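Chapter 4
Who May Print, and Who May Stop Them: Licensing, Libel and the Local Press

Learning aims

After reading this chapter you should be able to explain the difference between prior restraint and punishment after publication, describe the main ways a government can put pressure on a newspaper without closing it, and apply these ideas to the case of the Barkby Ledger.

4.1 An old question in a small town

In 1779 the town of Barkby had one printer. He held a license from the district magistrate, renewed each August, and the license listed what he was allowed to produce: sermons, almanacs, sale notices and "such intelligence as shall be approved." When he ran a letter about the price of grain that had not been approved, he wasn't charged with a crime. His license simply came up for renewal and was not renewed. The press sat in his shop until it was sold to pay his rent.

There was no trial in this case, and so there is no court record. What we know comes from the magistrate's letter book and from a petition signed by the printer's customers. The petition does not argue that the letter was true. It asks that the town not be left without sale notices.

Students often expect the history of press control to be a history of arrests. Arrests matter, and Chapter 6 deals with them. But a large part of the history is made up of paperwork: licenses, bonds, stamps, fees, delivery permits and contracts. These tools are quiet, and they leave the official who uses them with an easy explanation.

4.2 Two kinds of control

Lawyers divide control of the press into two basic kinds.

Prior restraint means that something is stopped before it reaches the reader. A licensing system is the plainest form. A court order that forbids a newspaper to print a named document is another.

Subsequent punishment means that the newspaper may print what it likes, but may have to answer for it afterward. Libel law works this way, and so do laws on contempt of court and official secrets. 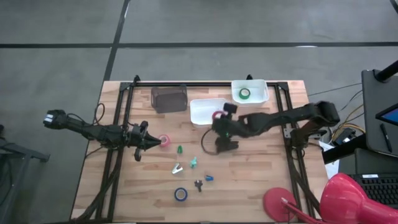
Many legal systems treat the first kind as more serious than the second. The usual argument is that a story stopped in advance can't be judged by the public at all, while a story punished later has at least been read. The argument has a weak point. If the punishment is heavy enough, an editor will not run the story in the first place, and the result for the reader is the same. This is called the chilling effect. It is hard to measure, as it shows up only in what is missing.

Olanrewaju Omoregie, whose work on provincial newspapers is used throughout this chapter, suggests a third group, which he calls "conditions of supply." These are decisions that do not mention the content of a newspaper at all but decide whether it can be made and delivered. Examples are the price of newsprint, the award of public notice advertising, and the right to sell papers at a bus station. Some scholars place these under subsequent punishment. We will follow Omoregie and treat them separately.

4.3 The Barkby Ledger

The modern case in this chapter begins with a weekly newspaper, the Barkby Ledger. It had a staff of 12 and was printed under contract by Perano, a commercial printer in the next county. More than half of its income came from public notices placed by the town council – road closures, planning applications, tenders.

Over one winter the Ledger ran a series on the sale of council land to a building firm called Lawal. The reporter was Ifeanyi Obi. The series relied on minutes that any resident could ask to see, and on two former employees who were not named.

Three things followed. Lawal's lawyers sent a letter threatening to sue for libel. The council moved its public notices to Astari, a free advertising sheet that carried no news. And on March 17, 2020, the council clerk wrote to the editor asking for the names of the two former employees, "in order that the council may correct its records."

The editor refused the request. Lawal did not sue. The notices did not come back, and by the end of the year the Ledger had reduced its print run by 200 copies and let its second reporter go.

Read the case again with the three groups from section 4.2 in mind. The lawyers' letter belongs to subsequent punishment, although no court was ever involved. The loss of the notices is a condition of supply. The request for names is harder to place. It did not stop a story and it did not punish one, but a reporter who gives up a source will find it hard to get another. We return to the protection of sources in section 4.6.

4.4 What the council said

A fair account has to include the council's reasons. Its written statement made these points:

1. Astari charged less per notice, and the council had a duty to spend public money with care.

2. Astari was delivered free to every house in the town, while the Ledger was sold, so the notices would reach more residents.

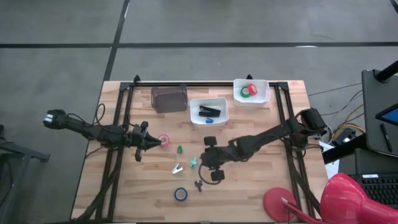 3. No member of the council had asked for any change to the Ledger's reporting.

All three points may be correct. The first could be checked against the invoices, and the price was in fact lower. The second was disputed, as Astari did not deliver to the farms north of the town. The third was accepted by the editor, who said that no one on the council had contacted her until the clerk's letter arrived.

The difficulty for a court is one of motive. A public body is usually free to choose where it advertises. In some countries it may not use that choice to punish a newspaper for what it has printed, but the newspaper must show that this was the purpose. Timing alone is rarely enough. Section 4.5 looks at how judges have handled the question and at what kinds of evidence have persuaded them.

Key terms in this section: prior restraint, subsequent punishment, chilling effect, conditions of supply, public notice.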